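20 Jul 2020 — Monday
Notebook, Jinthorpe bench

Open day for the Stilletti people and the Flestitz buyers. Writing this up the same evening while I still have the order straight.

Prep
Came in early to restart the sim machine. It had been up since Friday and the renderer was eating memory again. Clean start, loaded the kitchen scene, set the episode length to 800 steps and left the seed at 231 so every group would see the same layout. Checked the projector cable, which is still the bad one. It works if you don't touch it. Somebody please order a new one.

We had 21 visitors, split into 2 groups. The room is comfortable with about half that, so splitting was right. First group got the sim before the hardware talk, second group got it after. Second way went better. People had already handled the real fingers by then and asked sharper questions.

The sim part
Ran the wrist view full screen and kept the side view off. Last time, in April, we had both up and everyone watched the side view. With the wrist view alone they have to work out where the hand is, and that gets them talking about depth and lens distortion without any pushing from us.

Paused it early with the fingers open over the terrazzo counter and took questions at that point. The main one was why the straight counter edges come out curved. Explained that the simulated lens is a wide one and that we leave the bend in on purpose, so the policy trains on the same kind of view it gets later. Someone from Flestitz asked if the speckle in the counter was there to make the job harder. I said partly. Busy textures are in the randomization set along with plain ones, and this seed happened to draw a busy one.

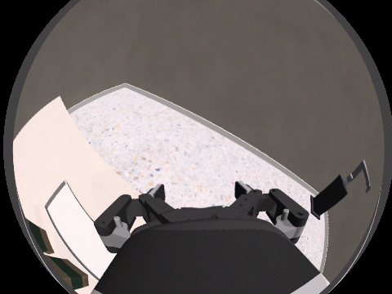 Questions we couldn't answer well
- How long to bring in a customer's own counter as a texture. I said a day. That is a guess and I should time it.
- Whether the grip force in sim matches the real gripper. It doesn't, closely. We have one calibration run from the Hordiienko rig and it is old.
- What happens if the lens gets dirty. We don't model that at all. Worth a try — a smudge layer on the render would be cheap.

Hardware talk
Ran long both times. The spare finger pads went around the table and one came back in the wrong tray. Found it. Next time label the trays on the lid as well as the front.

To do
- New projector cable.
- Time the texture import from a phone photo through to a loaded scene.
- Ask Hordiienko for a fresh force calibration.
- Put hardware first for all groups.
- Send Stilletti the slide on lens settings, they asked for it before leaving.

Sim machine is still on. I left the scene loaded in case anybody wants to rerun seed 231 tomorrow morning. Shut it down after that.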